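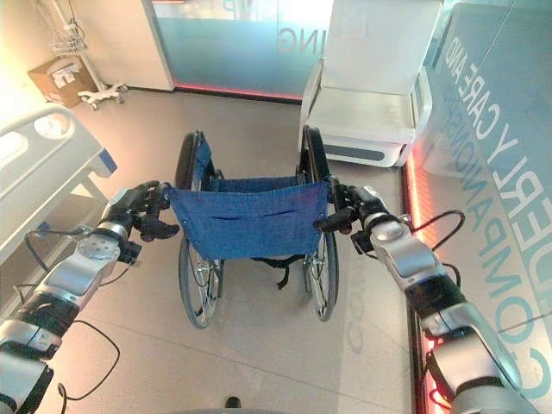

Rulska Firming Claims Set: README

Contents
What this is
Where the texts came from
Fields
How claims were graded
What we found, with cautions
Known problems
Using the files
Changes

What this is

A table of 453 product claims copied from the packaging, leaflets and shop pages of body firming and anti-cellulite creams, gels, oils and serums sold in British high-street shops and online. Each claim is one row. Each row says what was promised, what support was given for it, and how far that support goes when you read it slowly.

It is not a test of the products. No cream in the set was put on anyone's legs for the purpose of making it. If you want to know whether a jar of something will make your thighs smaller, this table won't tell you. It will tell you how many jars say so and on what grounds, and the grounds are mostly thin.

The set is called Rulska after the shared drive it grew up on. There is no product or firm of that name in it.

Where the texts came from

Claims were typed in by hand from 34 brands. Shop pages were saved as plain text on the day they were read, because the wording changes often and without notice. One serum went from "reduces" to "helps reduce the look of" between March and June, with the same footnote under both.

Two brands, Lanano and Issa, make up a large share of the rows. They print long leaflets, and a long leaflet holds more claims. Please don't read that as saying they exaggerate more than others. A brand with one bold sentence on the lid gets one row, however bold the sentence is.

Fields

row_id: a plain number, no meaning beyond order of entry
brand: as printed
product_type: cream, gel, oil, serum, scrub, other
claim_text: copied word for word, including odd capitals
claim_kind: measured, felt, ingredient, tradition
support_text: the footnote or small print, if any; blank if none
people_tested: number given by the maker; blank if not given
weeks: length of the trial as stated
compared_with: placebo, other leg, before and after, nothing stated
grade: 0 to 4, see next section
note: free text, sometimes cross
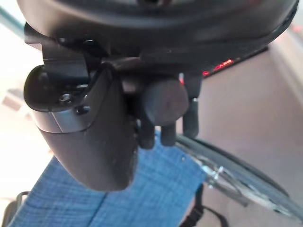
Wrist camera view: black housing and gripper finger, with a silver-grey band.

How claims were graded

Grades run from 0 to 4.

0 – nothing offered. The claim stands on its own.
1 – a footnote that names a study but gives no numbers, or numbers that are about something else.
2 – people were asked whether they agreed with a statement. "82% felt firmer" goes here however many people were asked.
3 – something was measured, but against nothing. Before-and-after tape measurements sit here. Thighs change size with salt, time of day and how hard the tape is pulled.
4 – something was measured and compared with a dummy product or an untreated leg, with enough detail to follow.

Grade 4 doesn't mean the claim is true. It means there is something to argue with.

Two readers graded every row separately and then compared. Most disagreements were between 1 and 2, where the small print says "consumer trial" and stops. We settled those downwards. A maker with good numbers has every reason to print them.

What we found, with cautions

The commonest grade is 2. The commonest wording is some form of "visibly firmer", and we still don't know who is meant to be looking. "Up to" turns up all over the place in front of centimetres. An "up to" figure is the best result from one person, and the average is seldom printed beside it. When a leaflet does give both, the gap is worth reading twice.

Caffeine is the ingredient named most often. Several leaflets cite work on caffeine that was done in a dish, or at strengths the product doesn't claim to contain. We have marked those as claim_kind "ingredient" and graded them 1, which some will think generous.

Massage is the awkward one. Many leaflets tell the buyer to rub the product in firmly twice a day for several minutes. If the skin looks smoother afterwards, the rubbing may deserve some of the credit. Hardly any rows compare the cream with the same rubbing and a plain lotion. 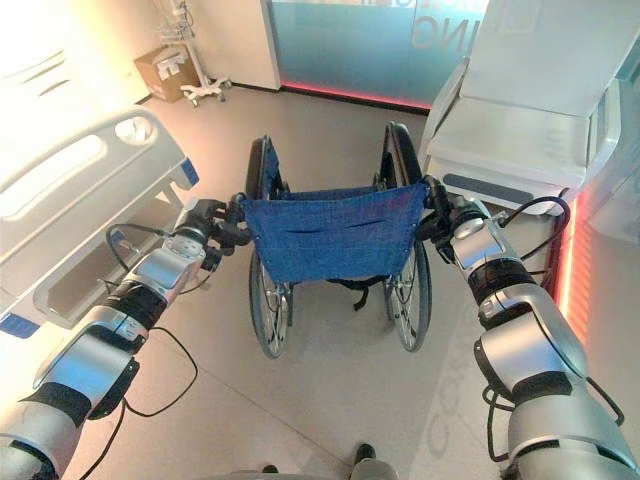
Price is left out on purpose. An early version had it and people went straight to that column to find out whether dear products had better grades. With this many brands and so few rows at the top end, any pattern would be noise, and we didn't want to see it quoted.

Known problems

The choice of brands was ours and wasn't random. We began with what was on the shelf and added what readers asked about.

Salon treatments and devices are missing. So are tablets and teas, which deserve a table of their own and a stronger stomach.

Brivbridge products were entered from shop pages only. Their leaflets may say more than we have, or less.

The people_tested column is blank more often than filled. Don't average it.

Some claims were translated by the maker before we saw them. "Drains the tissue" may have been better sense in the first language. We copied it as it stood.

The note column was written over many evenings and its mood varies. It shouldn't be used as data.

Using the files

claims.csv holds everything above. wording.txt holds the saved page text, cut to 3,000 characters a page, so very long pages lose their tail. If a claim in the table isn't in wording.txt, that is the likely reason.

You may copy and reuse the table for any purpose except as an advert. "Graded 4 by Rulska" on a jar would annoy us a good deal.

Changes

June: split "felt" from "measured"; both had been under "result" and it flattered everyone.
May: removed duplicate rows where the same sentence was printed on box and tube.
March: first full version.

Corrections are welcome if they come with the printed wording. A reply from a maker that says the study exists but can't be shared will be entered as grade 1.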